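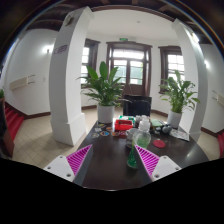

Unit 4. Comparing grippers: what a trial can and can't tell you

Notes to go with the afternoon lab. Read before 2:00, because I won't repeat the part about baselines and it's the part people get wrong.

Where we left off

Last time Antonina Boiko took you through parallel jaws, suction and the usual arguments for each. You left with a table of payloads and stroke lengths. Keep the table, but be suspicious of it. A payload number was measured by somebody, on some object, held in some direction, and the data sheet often leaves out all three. When a sheet says a soft finger "conforms to any shape," ask which shapes were tried and which ones were quietly put back in the drawer.

This unit is about running your own comparison on household objects, with hand-held grippers first and the arm second.

4.1 Why soft fingers look better than they are

A ribbed, fin-type finger bends when you push on its face. Press it against a cylinder and the pad wraps a little, the contact patch grows, and the grasp forgives a bad approach. That much is well established and you can feel it with your thumb.

The trouble starts with what people conclude from it. Three claims come up in nearly every student report:

"Soft fingers are gentler." Maybe. Force on the object depends on how far you close. A soft finger closed all the way can squeeze a thin container out of shape just as well as a hard one, only more slowly.

"Soft fingers need no control." They need less precision in position. They still need somebody to decide where to grasp and when to stop closing. In a hand-held trial that somebody is you, and you are very good at it. Your results will include your own skill unless you do something about that.

"Soft fingers hold better." Better than what? If the rigid fingers had bare plastic tips and the soft ones had a grippy surface, you compared surfaces. Put the same surface material on both or don't make the claim.

4.2 Choosing objects

Most test sets are chosen to flatter somebody. Ours is meant to annoy everyone equally. You want objects that fail in different ways.

A small glass flask with a narrow neck gives you a choice of two grasps, neck or body, and they behave very differently. Write down which one you used. A bottle with some liquid in it shifts its weight when tilted. A clear drinking glass is easy to hold and hard for a depth camera to see, so it separates finger problems from sensing problems. Thin flat things, such as a disc or a coaster lying flat on a table, are the hardest for any two-finger design, because the fingers have nothing to get under. A sheet of paper is worse. Most groups want to drop the flat objects after ten minutes. Leave them in and report the zeros.

The table matters too. A glossy top lets a light object slide away from the first finger that touches it, and a slide will sometimes save a bad grasp by centering the object between the pads. Is that the gripper working? I'd say no, but whichever way you count it, count it that way for both grippers.

4.3 The camera on the gripper

With the wide lens mounted on the tool you see both fingers and most of a room in one view. This is handy, and it also fools people. Straight edges bow, columns lean, and an object near the middle looks farther off than it is. Don't judge reach by eye from the video. If you need a distance, calibrate the lens and compute it, or put a ruler on the table.

Three further warnings.

First, the fingers hide the contact. At the moment you care about most, the pads are between the lens and the object. A grasp that looks centered in the video can be on one rib.

Second, bright windows behind the work surface push the exposure around. Glass and clear plastic suffer first. Record one set facing the windows and one with your back to them before you blame the fingers or the software for anything.

Third, clutter in the background is not noise to be cleaned away. Danylo Skoryk's group cleared their room down to bare walls and got lovely numbers, then lost most of them when two potted plants and a chair came back. I would sooner see the worse numbers from the start.

4.4 How many trials

Ilham Slaoui's handout from the spring term asks for 80 grasps per gripper. I think that is the lowest number worth reporting, and only if the gap between the two is large. With 80 grasps, a difference of two or three successes means nothing at all. If you find yourself writing "slightly outperformed," go back and work out the interval.

The Sudonau comparison, which you have as a reading, used 400 grasps per finger type. It is a decent piece of work with one hole in it. All the rigid trials were run first and all the soft trials afterward, by the same operator. By the second half that operator had had a lot of practice. Would the result hold if the order were reversed? The authors don't say, and I wrote to ask and got a polite answer that didn't say either.

So: swap grippers every ten grasps, toss a coin for which goes first, and have two operators.

Wear is the other thing that hides in the order. The Levchenko pads we have are described as good for 1000 cycles. I have no idea what "good" means there. Look at the ribs before and after your session, run a fingernail along them, and note any that stay bent.

4.5 What counts as a success

Decide before you start. For this lab:

Lifted clear of the table by at least a hand's width.
Held for 3 seconds with the tool still.
Set down upright, if it was standing upright to begin with.

No partial credit. "Nearly" goes in the comments column. A regrasp is a failure followed by a new trial, and you log both. Roksolana Romaniuk will be going through the videos against your logs, and she is less forgiving than I am.

4.6 From hand-held to arm

Don't assume the ranking carries over. Your wrist gives, and the Plilleck arm gives very little. Part of what you credited to the soft finger in your hand may have been your hand. It can go the other way as well: I have seen rigid tips look poor in the hand and do perfectly well on an arm that comes in square every time.

Run the same objects in the same places, using the same success rule. If the gap between fingers shrinks, say so. If it grows, check the closing speed before you celebrate - the Undwood controller defaults to a slower close than most of you use by hand.

To hand in

The raw log, including trials you would like to forget.
One paragraph on what your comparison cannot show.
The finger surface material for each gripper, and how you know.
Which operator did which block.

Yaroslav Derkach has the spare pads and the calibration board. Sign for them.

Reading for Unit 5: the first half of the Sudonau appendix, the failure tables only. Bring a list of failures you think were put in the wrong column.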